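The van was coming at 2. Siyabonga Motaung had it written on his hand and it had already half gone from the washing up.

Upstairs the bed was still covered. Everything soft had ended up there, jumpers and towels and the curtains from the back room, because Gran's rule was you pack soft things last. They go in the gaps. She had said it on the phone twice. Soft last, Siya, and don't you dare pay for that bubble stuff.

He hadn't paid for it. He'd used newspaper, and the newspaper was gone by the second box of plates, so the good bowls were wrapped in his own T-shirts and he'd be going to Noltgate with nothing to wear.

Fine. Blankets.

The navy one first. No weight to it and yet it took up half the bed, it wouldn't lie down, you got one corner flat and another came up behind your elbow. He gave up on folding. Bunched it, sort of rolled it, leaned on it. It breathed out and then came slowly back up again.

The pale blue one he did properly. Halves, then halves again. He hadn't had it out of the cupboard in years and had forgotten the birds. Swallows, his mother said. His sister always said they were bats and there'd been a fight about it once, a real one with crying, in the back of the car on the way to the coast. Little brown wings, and under the wings a bit of white fluff. Cotton, or a cloud, or a lost tooth. That was his sister again.
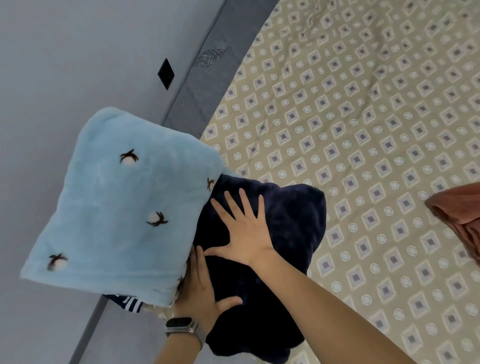

The phone went. He let it. Then he didn't let it.

"Is it all in boxes," said Gran.

"Nearly."

"What's nearly."

"The bed. I'm on the bed."

"You're lying down?"

"I'm on the bedding, Gran. The blankets."

A pause. The telly behind her, someone winning something.

"Is the blue one there?"

"Which blue?"

"Don't be clever. The bird one."

He said yes it was there, he had it right there. She said she'd bought it at Nkuna's, when Nkuna's was still on the corner and hadn't turned into phones. Said it was for his mother before the baby came. Before which baby? Before you, she said, who else, and he looked at it again. He'd always thought it was his sister's. She'd always acted like it was his sister's. All that fighting over bats.

"It was a present," Gran said. "Your mother wanted yellow. They didn't have yellow."

"You never said."

"You never asked, you were a baby. Is the kettle packed?"

The kettle was packed. That was a mistake, he could see it now, it was at the bottom of a box marked BATHROOM becuase the box marked KITCHEN had been full by nine in the morning.

"No," he said.

"Good boy."

She rang off without saying goodbye, same as ever.

Twenty to. He got the big checked bag open on the floor and held it with one foot. Navy in first, shoved down. It filled the whole thing. Took it out. Put the towels in, then the navy on top, knelt on it. The zip went as far as the middle and stopped, a mouth with something in it.

He could leave one. The new place was small, Gemari Court, second floor, one cupboard that was mostly boiler. The navy one wasn't anybody's present. It had come from a market, he thought, or a cousin. He'd been ill under it. He'd watched the whole of one winter's football under it with his dad, one end each, feet in the middle, and his dad's feet were always freezing.

So no. Not leaving that either.

Towels out. Towels could go in a bin bag, towels didn't care. Navy back in and his whole weight on it, and the zip went round with a noise like something tearing but nothing was torn.

The bird one was still on the bed. No room for it, no gap, and every box downstairs taped shut and he'd lost the end of the tape.

A horn outside. Early. Of course they were early. Then the door, and a man's voice up the stairs, hello, anyone, we're on a double yellow mate.

"Coming!"

He took the bag in one hand and the bin bag of towels in the other and the blanket went under his chin, held there. It smelt of the cupboard. He couldn't see his feet. Went down sideways, one stair at a time, feeling for the edge of each one.

"You want me to take that?" the man said.

"Take the bag."

"And the blanket?"

"No," he said, into it. "I've got that. That comes in front with me."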